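Tips > Bedroom > Folding and Sorting > Dark pieces with a patterned border

Folding a dark cloth with a printed border is easier on a bed than on a table. The bed gives you room to lay the whole thing out, and the fabric grips the cover a little, so it stays where you put it. Pull the bedspread smooth first. Any lump under the cloth ends up as a crease in it.

Choose a cover in a different color from the piece you are folding. Black on navy is hard to see in the evening. Black on red or white shows every edge, and you can tell right away if a side has crept in or a corner has turned under. 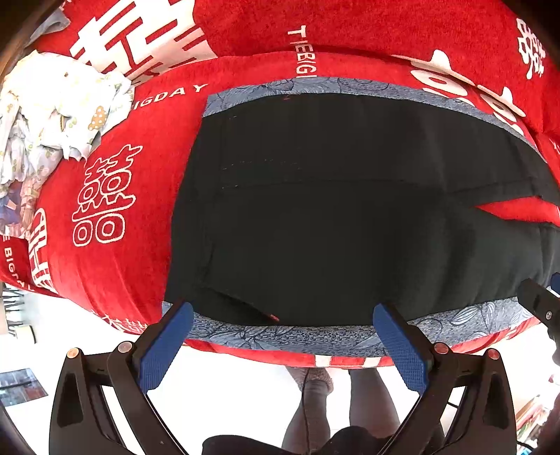
Start with the border, not the middle. Line up the patterned band and let the plain part follow. Black fabric hides a crooked fold, but a pale band will show it from across the room. Hold the band, give it a light tug to each side, and smooth down with a flat hand.

If you want a center crease, pinch the cloth at the middle of the band and run the pinch straight down. Do this before folding anything over. Check for loose threads while you are there and snip them. Don't pull.

Keep other washing at the far end of the bed until its turn. White and pale prints pick up dark lint fast.

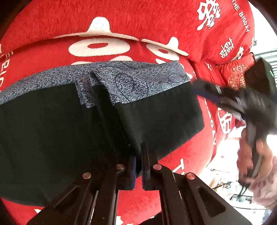

Ivwood, September

A few readers asked about storage. Folded pieces go in a drawer on edge, with the band facing up, so you can find the one you want without lifting the rest. A drawer 40 cm wide takes one row. The Fekholm dividers I use are plain card and have lasted well.

For a plush bedspread, brush off the lint after folding, always in one direction. A damp rubber glove works too. Wash dark pieces inside out in cool water and keep them out of the dryer if the border is a different fabric from the body, as the two may shrink by different amounts.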